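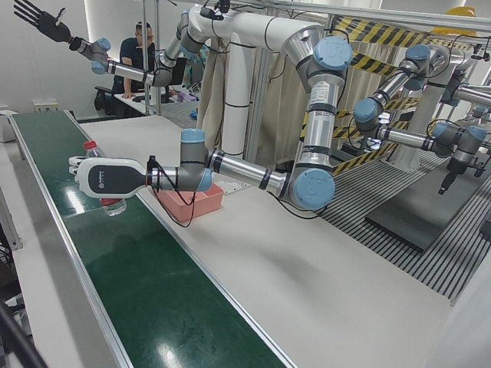
Cyprian Kwiatkowski thinks the duke should find out about the time slip by chapter 2, and wrote so in the margin of my printout in green ink, twice. His point is that readers of this kind of romance already know she's from the future (it's on the cover!), so every page where the hero doesn't know is a page where they're waiting on him.

December, workshop notebook, Drinutthorpe draft

Okay, so I tried it. Moved the confession up from chapter 9 and rewrote the orchard scene around it, and wow, it changes everything. Adau gets to be angry at her early, and an angry Adau is so much more fun to write than a puzzled one. He asks better questions too. The one about whether his sister lives is now the end of the chapter, and I got goosebumps typing it.

Trouble: the ballroom scene was built on his not knowing. 30 pages of near misses, and most of them are dead now. I kept the glove business and the bit with the wrong waltz. The rest is in the scraps folder.

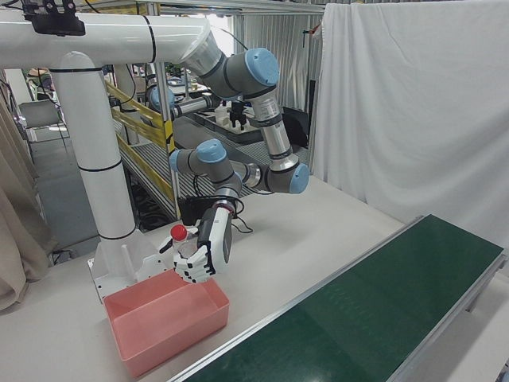

Still to fix after that: her voice. Mrs. Stöckli reads as the funniest person in the house and she's supposed to be the housekeeper with four lines. I love her. Giving her more lines and taking some from the cousin, who has never earned his.

Word count is down by 233 even with the new confession, mostly from cutting the carriage ride. Do we need Clotum at all now? It was only ever the village where the wheel breaks. Could fold the inn scene into Drinutthorpe itself and save a whole map's worth of explaining. Bring this up with the group.
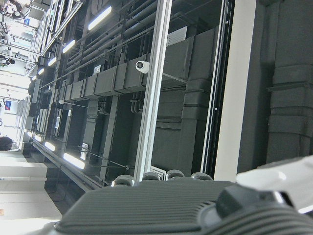
The kiss on page 44 is the next big thing. At present she's facing him the whole time and it reads flat, all eyes and breath, same as the last two. What if she looks up past his shoulder instead, into the roof of the great hall, and we get it from her angle, tipped over and dizzy? I want it like the shot with the ceiling running off on a diagonal and that one silver post going straight up through the middle. Everything slanted, one upright thing to hang on to. For her it could be a stone pillar. She'd fix on the pillar and then forget to.

Wrote a quick try at it, 2 paragraphs, much better already! The verbs are too busy (spun, reeled, swam, all in one line) so pick one. Also he needs to say something before the kiss and "my lady" isn't it. Ask Cyprian for his list of period endearments, the one without "poppet."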